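Zudo Support
Ticket: Newsletter mail-out stalls partway through the list
Opened by: Aoi Yokoyama, Dandeck
Assigned to: Wiroj Wongsuwan
Status: Pending customer
Opened: February 15, 2012

Aoi Yokoyama wrote:
Our monthly newsletter goes to 2,000 subscribers. This morning's stopped at 43 per cent and the progress bar hasn't moved in over an hour. I cancelled and tried again from the office computer and it stopped at the same spot. No error message, just "Sending". Last month's went out fine. I don't want to keep retrying in case people get it twice.

Wiroj Wongsuwan wrote:
Please don't retry for now. Duplicates are held back if you resume the same campaign, but not if you copy it to a new one. Did you copy it or resume it? Also, were any addresses imported since the last mail-out?

Aoi Yokoyama wrote:
Resumed. And yes, I imported 92 addresses from a spreadsheet our Suwannarat branch sent over.

Wiroj Wongsuwan wrote:
Thanks. I've looked at the queue. It halts on an imported row where the address field has a line break in the middle of it. The importer should have rejected that row and didn't. I've logged it with the developers.

To clear it:
1. Go to Lists, then Imports, and open the latest one.
2. Click "Undo import". Your older subscribers aren't touched.
3. Save the spreadsheet again as plain CSV, UTF-8.
4. Re-import and check the count before you confirm.
5. Resume the campaign.

Aoi Yokoyama wrote:
Done. It took 82 of them and listed the other ten as invalid, mostly missing the bit after the @. I'll chase the branch for those. The campaign has resumed and is past the old sticking point. 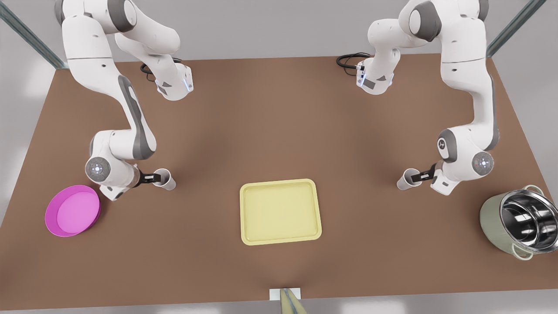
Next question while I have you. The test copy I sent myself looks right in webmail, but in Joro on my desktop the footer is centred and the unsubscribe link has gone grey. Is that the same fault?

Wiroj Wongsuwan wrote:
No, separate. Joro ignores link colours set in the style block. Open the footer, select the link and set the colour from the toolbar, which writes it inline. Do the same with the alignment. It won't change copies already sent, only the next one.

Leaving this open until you confirm the campaign shows "Complete".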